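Ticket 1948: cups slipping out of hand-held gripper
Product: Trevico hand-held gripper, pair
Status: open

The padding on the inner faces has started to fray, and on one finger a thin flap sticks out along the upper edge. First drops came a little after 600 cycles.
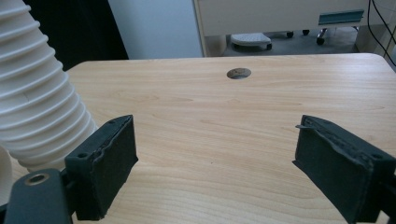

Posted by Inês Veloso, Clula support, 9:40 a.m.

Great report, Crisanto, thank you! I love a fault I can look at. My money is on the loose flap: it touches the cup before the pad does and lets it roll. Could you trim it flush (don't peel it!) and run 100 more picks? Please keep to paper cups and the same stack, so we're comparing like with like.

Reply from Crisanto Ignacio, 2:15 p.m.
Trimmed and running. Four drops in 100, down from 19, so we're getting somewhere! All four went at the lift, with the jaw against the side of the top cup and the rest of the stack still nested under it.
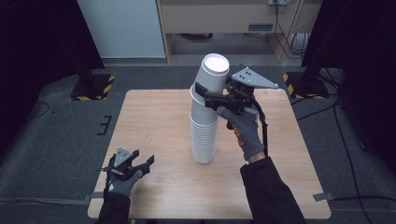 Next steps
1. Fit new pads on both fingers. Miloslav is shipping a set from Dikesstead.
2. Run 400 picks and post the drop count on this ticket.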